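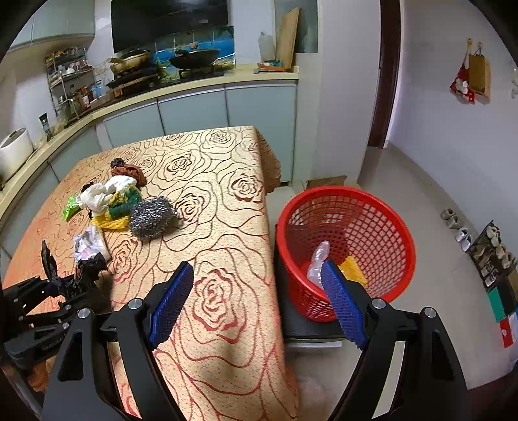
Teaching a two-handed cleanup task with hand-held grippers

Clearing a messy table is one of my favorite first tasks to teach a robot. It uses both hands, every object behaves differently, and you can set it up at home with things from under the sink. Sponges squash, steel wool catches on cloth, and plastic bags do whatever they like. If your policy can learn this one, you'll feel ready for almost anything!

I'm assuming you already have a pair of hand-held grippers with a camera on each and that you've run through the Tosura calibration once. I use Lanix grippers with soft finger pads, but the steps are the same for other makes.

What you need

A table you can walk around on at least two sides
A wastebasket, open at the top
A mix of small household items: scrubbers, sponges, cloths, a packet or two, a couple of plastic bags
A stool or low stand for the basket
Both grippers, charged, with empty memory cards

Step 1: Set the basket height

Put the basket right beside the table and raise it on the stool so you can reach over the rim without bending your wrists. My rim sits 62 cm off the floor. Try a few drops before you record anything. If your elbow has to come up to your ear, the basket is too high, and your robot arm will hate that pose even more than you do.

A mesh basket is fine. Leave a couple of things in it for some of your runs so the policy doesn't learn that baskets always start out bare.

Step 2: Scatter the items

Put them down in a loose group toward one side of the table and let some of them touch. Don't line them up! Neat rows make for lovely demos and terrible policies. Change the layout every run, and swap the tablecloth now and then if you have a spare. A busy print is great practice, as the policy has to tell a rust-colored cloth from a red-brown flower.

Leave the rest of the room alone. Pans on the stove, shoes by the wall, jars on the rack — all of that is good background, and you want plenty of it.

Step 3: Start from the same pose

Hold both grippers over the table with the fingers wide open. Stay still for 3 seconds, then begin. That short pause makes it much easier to line up the two recordings later, and it gives every demo a clean first frame.

Step 4: Pick, carry, drop

Work with one hand at a time to begin with. Come down over the item, close slowly, lift straight up, carry it across, and open above the basket. Keep the fingertips in view of the camera the whole way.

Some notes by item:

Steel wool: grab it by the middle. The edges snag.
Sponges: a light squeeze is plenty. If you crush them flat, the gripper width reading stops telling you much.
Cloths: pinch a raised fold and lift high enough that the tail clears the rim.
Plastic bags: crumple first, then lift. A bag that hangs open can cover the camera, and you lose the rest of that run.

Once that feels natural, bring in the second hand. Let one gripper hold a bag while the other goes for the next item, or pass something from left to right. These runs are the really fun ones, and they teach the policy a lot about waiting its turn.

Step 5: Fumble on purpose

In one run out of every few, miss a grasp and try again. Drop a sponge on the table and go back for it. Please don't throw these out when you sort your data! Recoveries are what save you when the real arm closes on thin air.

Step 6: Check before you change the layout

Play back the last run on the Cludlow viewer at double speed. You're looking for tracking jumps, a blocked camera, or a gripper that never fully opened. Delete the bad run right away and redo it while everything is still out.

How many demos?

I got a shaky but working policy at 100 demos, with sponges going in nicely and bags going more or less anywhere. At 445 it handled bags too, including ones it hadn't met before. That took me around two weeks of short sessions. Your arms will get tired before you think they will, so stop when your motions get sloppy.

Next up is training, which is covered on the Tikkanen setup page. Copy your cards over first and keep a backup — I lost a whole July afternoon of bag runs by skipping that.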